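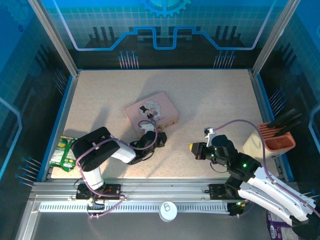 Joon-young Joo wrote in to ask whether a clasp on a decorated tin makes any difference to how long biscuits keep, or whether it only stops the lid coming open in a bag. It mostly does the second. A clasp holds the lid down against the rim, so the gap stays small and even, but there is no gasket in a tin of this type and air still passes. Crisp biscuits in a closed tin without an inner bag will soften over a period of days in a damp kitchen. The longer answer is under Food below.

Climdale Tins: Frequently Asked Questions
Decorated, hinged and clasped tins
Last revised Friday, April 18, 2025

GENERAL

What is a tin made of?

Tinplate: thin sheet steel with a very thin coating of tin on both faces. The printed side has a base coat, the ink, and a clear varnish on top. The inside may be plain or lacquered. A lacquered interior has a faint gold or grey tint and feels slightly smoother than plain tinplate. A magnet will stick to either.

Which tins does this page cover?

Rectangular tins with a separate or hinged lid, with or without a clasp. Round cake tins with a push-on lid behave in much the same way, except where the text says otherwise. Enamelled bread bins and aluminium boxes are different materials and the cleaning advice does not apply to them.

What is the difference between the Kumton and the Lim?

The Kumton has a flat lid that lifts off. The Lim has a rounded lid on a rear hinge and closes with a clasp. The Lim holds 1166 ml filled level with the rim and weighs 376 g empty. The space under the rounded lid is extra and is not counted in the volume, since what you put there will be pressed when the lid comes down.

Why does my tin rock on a flat table?

The base panel is pressed with a shallow step so that the tin stands on its outer edge. If the panel has been pushed outwards, usually by overfilling or by a knock from inside, the tin stands on the middle of the panel. Empty it, lay it on a folded towel and press the panel back with the thumbs, working from the edge towards the centre. It often goes back with a click.

Can tins be stacked?

Flat-lidded tins can. A rounded lid leaves only a narrow contact area, and anything put on top will slide or rub the varnish off the highest part of the print. Keep these on the top layer. If they have to be stacked for storage, put a sheet of stiff card between each pair and go no higher than two.

FOOD

Is the inside safe for food?

Tins sold by us with a lacquered interior are intended for dry food, wrapped or unwrapped. Tins with a plain interior are intended for wrapped food only. The type is printed on the label under the base. For an old tin with no label, or one bought second-hand, treat the interior as plain.

What should not go in?

Anything wet, acidic or salty in direct contact with the metal. That includes fresh fruit, pickles, cheese and unwrapped salted nuts. Moist cake is acceptable if it is wrapped in greaseproof paper and the tin is emptied and dried between cakes.

Can I put sealed snack packets in a tin?

Yes, and it is one of the better uses. The packet does the work of keeping air out and the tin protects the contents from crushing. Check that the packet lies below the rim before closing. A packet corner caught between lid and body will hold the lid open, strain the hinge, and may split the seal on the packet. Packets filled with air need more room than their weight suggests; fewer packets laid flat are easier on the lid than a full row stood on end.

How do I keep biscuits crisp?

Use an inner bag with a fold-over top, press out the spare air, and fold the top under the contents so their weight holds it shut. Do not mix soft and crisp biscuits. Moisture moves from one to the other and both suffer. Let home-baked biscuits cool completely on a rack first. A biscuit put away warm gives off water vapour which condenses on the underside of the lid.

Does tea keep well in a clasped tin?

Reasonably well for everyday use. Tea picks up smells, so do not use a tin that has held spices, soap or coffee. Loose tea for longer storage belongs in a caddy with a double lid, or in its own sealed pouch inside the tin.

The tin smells of metal. Is this a fault?

No. A new tin that has been closed since packing will smell of varnish and metal. Stand it open in a dry room for two days. If there is still a smell, leave a dish of bicarbonate of soda inside overnight with the lid shut, then wipe out with a dry cloth.

LIDS, HINGES AND CLASPS

How does the clasp work?

A small catch is fixed to the lid and engages with a raised stud on the body. To open, support the body with one hand and lift the lower end of the catch with a fingertip. To close, bring the lid fully down first and press the catch home afterwards. Pushing on the catch while the lid is still up bends it.

The clasp has gone loose.

Look at the stud and the catch separately. If the stud moves when pressed from the side, its rivet has loosened and the tin should come back to us. If the stud is firm, the catch has opened out. Put a strip of cloth over it and squeeze it very slightly inwards with flat-nosed pliers, test, and repeat if needed. Small adjustments only. Brass-finished catches will take this a few times before they crack.

The clasp is too tight.

Open and close it ten times before doing anything else; most ease off with use. If it still needs force, rub the stud with the end of a wax candle. Do not use oil. It spreads on to the print, collects dust and can reach the food.

Can the clasp be locked?

No. It is a closure for ordinary handling. Anything that has to be kept from small children should be in a container made for that purpose.

The clasp has darkened.

This is normal tarnish and does no harm. To brighten it, mask the printed surface around it with low-tack tape and use a small amount of metal polish on a cotton bud. Wipe off with a clean cotton bud and remove the tape slowly, pulling it back on itself. Most polishes contain a fine abrasive and will dull the varnish if they get on to it.

The lid no longer meets the body evenly.

With a hinged lid, the usual cause is a twist from the tin having been picked up by its open lid. Close the lid, hold it at both front corners, and press gently down on the corner that stands higher. If the hinge pin has come out at one end, slide it back and check that the curled ends still grip it. With a lift-off lid, look for a dent in the rim before trying to bend the lid itself.

Do you supply spare parts?

Catches and hinge pins for the Lim are held in stock. Lids are not sold separately. Colour varies slightly between print runs and a new lid would seldom match an older body.

CLEANING AND CARE

Can I wash it?

By hand, quickly, with a damp cloth and a drop of washing-up liquid. Do not immerse it. Water gets into the rolled seams, where it cannot be wiped out, and rust starts there. Dry straight away with a tea towel and leave the lid open for several hours.

Dishwasher?

No.

Can I dry it in the oven?

Only with great care. Varnish softens with heat and will take the pattern of the shelf. A maximum of 40 °C for 9 minutes with the door ajar is safe, but many domestic ovens cannot hold a temperature that low. An airing cupboard is the better choice.

How do I remove a sticky label from the print?

Warm it with a hairdryer on the low setting and peel from one corner. Remove what is left with a little cooking oil on a soft cloth, then wash the oil off with the damp cloth described above. White spirit and nail varnish remover will take the ink with the glue.

There is a spot of rust inside.

Rub it lightly with dry fine wire wool until the brown colour has gone, wipe out the dust, and keep the tin for wrapped items from then on. Rubbing removes the coating as well as the rust, and the spot will come back if it gets damp. Rust that has gone through the metal, or rust along a seam, means the tin should no longer be used for food.

The picture on the lid is scratched. Can it be touched up?

Acrylic model paint works on small scratches. Apply it with a fine brush, let it dry overnight and leave it unvarnished if the spot is not handled much. Circular panels and figures with dark areas, such as a black hat or coat, show scratches as bright lines; a fine black marker designed for metal is usually enough for these. Pale pinks and blues are difficult to match, and a small mark in those colours is best left alone.

Will the colours fade?

In direct sunlight, yes. Pink and red inks go first. A tin on a sunny windowsill can show a visible change within one summer. Turn it from time to time or move it out of the light.

ORDERS AND RETURNS

My tin arrived with a dent.

Send a photograph of the dent and one of the outer carton to the Tendport warehouse within two weeks of delivery. Please keep the packing until you have had a reply. Marks that can only be seen at an angle in strong light are part of the pressing process and are not treated as damage.

Where is the batch number?

On the base label, after the size. Tins packed before February have the number stamped into the base panel in place of the label. It is shallow and easier to read with a torch held low to one side.

Can I buy a tin without the printed decoration?

The Kumton is available in plain silver. The Lim is supplied printed only.

How are unwanted tins recycled?

With household steel. Remove any paper, foam or ribbon, close the lid and put the tin in loose. The clasp and hinge can stay on.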